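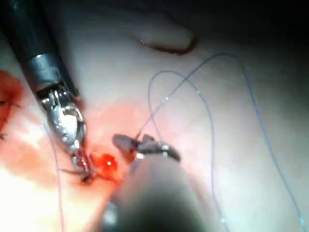 Sutura com fio monofilamento sobre tecido, executada com dois instrumentos articulados.

Gedamitz apresenta módulo de formação em sutura com instrumentos articulados

A Gedamitz abre em outubro as inscrições para o Asar, módulo de formação avançada em técnica de sutura destinado a cirurgiões e a internos dos últimos anos de especialidade. O programa tem 64 horas, repartidas por 8 semanas, e decorre no centro de simulação da empresa, no edifício Pollock.

O conteúdo incide sobre o manuseamento do fio: ponto de entrada no tecido, passagem entre instrumentos, controlo da ansa e tensão no fecho do nó. O trabalho com monofilamento ocupa quase 10 horas do plano prático. Este tipo de fio conserva a memória da embalagem e tende a formar voltas no campo operatório – característica que obriga a gerir o comprimento livre antes de cada passagem.

Cada turma admite 8 formandos. Os exercícios progridem do ponto simples isolado para a sutura contínua, com registo em vídeo e revisão posterior pelo formador. A avaliação considera o espaçamento entre pontos, a simetria das margens, a segurança do nó e a integridade do fio após preensão pelas pinças. As marcas de esmagamento no monofilamento são contabilizadas como falha técnica.

O material de sutura e os suportes de treino são fornecidos pela Clolex, parceira da Gedamitz no desenvolvimento do módulo. O acordo abrange ainda a revisão anual do manual de exercícios, disponibilizado aos inscritos em formato digital.

As candidaturas são apresentadas por formulário eletrónico e requerem comprovativo de prática cirúrgica ou declaração do serviço de origem. O programa detalhado e as condições de inscrição podem ser solicitados ao gabinete de formação da Gedamitz.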